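Tabletop Cell Safety Checklist, Kitchen Tasks
Testidier, Grirkdale site, Room 305
Checked by Olga Lobo, January round. Comments are under each item.

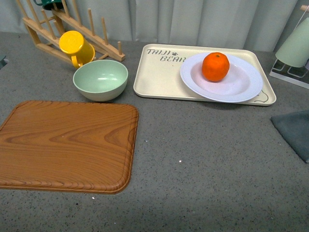
How to fill this in

Mark each item OK, FIX or N/A. FIX means the arm stays off until the item is cleared and initialled, unless the comment says otherwise. Write comments in plain words and say which object or which part you mean. "Untidy" on its own is no help to the person on the next shift.

The checklist covers the table, the objects on it, the arm, the stops and the floor. It does not replace the risk assessment for the cell. If the two disagree, follow the risk assessment and tell me.

Section A. Table and layout

A1. Tabletop level, locked and free of rocking.
OK
Comment: Pushed at each corner. No movement. The lock on the back leg is stiff and needs a proper shove with your foot.

A2. Surface clean and free of grit, crumbs and spills.
OK
Comment: The speckled top makes crumbs hard to spot. Wipe it even when it looks clean, and run a hand over it afterwards.

A3. Backdrop curtain secured and hanging clear of the arm's reach.
OK
Comment: Curtain ties checked at both ends. If you take it down for washing, have this item redone before the next run, not at the end of the week.

A4. Layout matches the task card.
FIX (arm may run at reduced speed)
Comment: The card still shows the old layout, with the bowl at the front. It is now beside the rack, behind the cutting board. Either is fine from a safety point of view, but card and table have to agree. New card to be printed and the old one thrown out.

A5. Open area kept at the front of the table.
OK
Comment: Good stretch of clear top between the board and the cloth. Keep it that way. People tend to park tape and pens there during resets.

A6. No loose items at the table edges that aren't on the task card.
FIX
Comment: Small dark object at the left edge. Remove it, or add it to the card if somebody wants it there. Look at both side edges before every run, including the bit behind the rack.

Section B. Objects

B1. Objects free of chips, cracks and sharp edges.
OK
Comment: Went over the mugs, the bowl and the plate by hand. Anything chipped goes in the lidded bin under the sink, wrapped in paper. Do not keep chipped pieces "for testing".

B2. Objects stable where they start.
FIX
Comment: Yellow mug is on its side, propped against the drying rack. Tipped starts are allowed on this task, but the card needs to say so and show which way the mouth faces. As written, the card says "mug on rack". Two people setting up from that would give you different tables.

B3. Drying rack sits square, with nothing wedged between the dowels.
OK
Comment: Dowels firm. The rack slides if it is bumped hard, so check it again after any contact stop. The green mug at the back of the rack can be missed when you are standing at the front. Include it in the reset.

B4. Plates sit inside the tray.
FIX
Comment: The plate is over the lip of the TAIJI BEAR tray on the right side. Move it in so it sits flat. A plate resting on a lip can tilt when the gripper presses down on the other side, and then the orange goes too. There is room on the tray.

B5. Round items cannot roll off the table.
OK
Comment: Orange is in the middle part of the plate, towards the back. Fine there. If the task calls for it to be placed straight on the table, fit the low edge strip first.

B6. Food items fresh and in good condition.
OK
Comment: Swap fruit when it goes soft or the peel splits. It is not for eating once it has been handled by the arm. Please stop putting it back in the lunchroom bowl.

B7. Transparent items marked on the task card.
FIX
Comment: The clear acrylic stand on the right isn't on the card. The cup is, the stand isn't. Clear panels are easy for people to miss and the depth readings on them can't be relied on, so the stand has to be entered as a keep-out block in the cell settings with its full outline. Until that is done, no motions on the right side of the table above the height of the tray.

B8. Hanging items secure.
OK
Comment: Cup on the acrylic stand stays put when the table is tapped. Check this one by tapping, not by tugging at the cup.

B9. Cloths folded, flat and clear of the table edge.
FIX
Comment: Cloth at the right edge. Bring it in so there is 100 mm of bare table on that side. A cloth hanging over can catch on a sleeve as you walk past and bring whatever is on it down to the floor. If the task needs it closer than that, say so on the card and I'll look at it.

B10. Heavy items placed low and flat.
OK
Comment: Cutting board is the heaviest thing on the list and is flat on the table. It is lift-by-hand only for now. The payload for the Vasconcelos arm is being confirmed with the gripper fitted and I won't sign for the board until I have that in writing.

Section C. Arm and gripper

C1. Mounting bolts tight, witness marks lined up.
OK
Comment: Marks redrawn in white. The old ones had rubbed off.

C2. Cables and hoses clipped, no rubbing, no tight bends at full reach.
FIX
Comment: Clip missing near the elbow. The cable isn't damaged but it swings. Fit a new clip before the next run. Cable ties are not a substitute, they have sharp tails and they creep.

C3. Gripper pads clean and seated.
OK
Comment: Wiped down. Ceramic leaves a faint film on the pads and grip gets worse bit by bit, so add pad cleaning to the end-of-day list if it isn't there already.

C4. Grip force set for the most fragile object on the card.
OK
Comment: Set for the plate. Leave it there for the whole card and don't bump it up between objects to get a better hold on the mug.

C5. Speed limit on for any run with a person inside the floor line.
OK
Comment: Confirmed on the pendant. The limit drops out if the cell settings are reloaded. After any reload, check it with your own eyes before you step in.

C6. Table limits and keep-out blocks loaded and tested.
FIX
Comment: Table and rack blocks are good. Acrylic stand is missing, see B7. Retest all blocks after it is added, using slow jog with a hand on the stop.

C7. Home position clear of objects and of the curtain.
OK
Comment: Jogged to home and back from each side. Clear.

Section D. Stops and controls

D1. Emergency stop on the table post works and latches.
OK
Comment: Pressed during a slow jog. Arm stopped and needed a manual reset, as it should.

D2. Emergency stop on the pendant works and latches.
OK
Comment: Same test, same result.

D3. Stops can be reached without leaning over the table.
OK
Comment: Chair had been pushed in front of the post and was moved. The chair now lives on the wall side.

D4. Restart needs a deliberate action at the controls.
OK
Comment: Releasing the stop did not start the arm. Tested from both stops.

D5. Operator and resetter agree on the call before hands go over the table.
FIX
Comment: Watched a few resets. The operator says "clear" and the resetter says "clear" and it means different things. Use "stopped" for the arm and "hands out" for the person. Flondville crews already work this way and people move between the two sites, so let's match them.

Section E. Floor, access and people

E1. Clear floor around the table.
OK
Comment: We ask for about 1000 mm on every side people use. The window side is tighter than that and is taped off. Do not walk through the tape to save a few steps.

E2. Floor dry, no trailing leads.
OK
Comment: Cover strip taped down again near the door, where it had lifted at the corner.

E3. Lighting even over the table, no glare on glossy objects.
OK
Comment: Keep the blind down in the afternoon. The yellow mug and the clear stand are the ones to look at when you judge the glare.

E4. Loose sleeves, lanyards and long hair secured.
OK
Comment: Lanyards come off at the door. There is a hook.

E5. Everyone in the room has had the cell briefing.
OK
Comment: Sign-on sheet checked. Visitors stay behind the line even if the arm is powered down.

E6. Broken crockery kit in place.
FIX (does not hold up the run)
Comment: Brush and pan are there, gloves are not. Stores has them. Pick up broken pieces with the brush, never with the gripper and never with bare hands.

E7. First aid kit sealed and in date.
OK

Section F. Clearing the fixes

Before the arm goes back to any speed: A6, B2, B4, B9 and C2.

Before any motion on the right side above tray height: B7 and C6, done together and retested together.

At reduced speed until done: A4.

D5 is a change to how we talk during resets. I'll go through it with each shift at the start, and the new words go on the wall beside the pendant hook.

Put your initials beside the item when it is cleared and write what you did. "Done" isn't enough for B7 or C6. For those, write which block was added and who had a hand on the stop during the test.

If an object is swapped for a different one, even one of the same kind, redo section B for that object and look again at C4. A new stand or rack also means C6.

Questions about this sheet go to Olga Lobo, Room 305. Completed sheets go in the folder by the door, newest at the front.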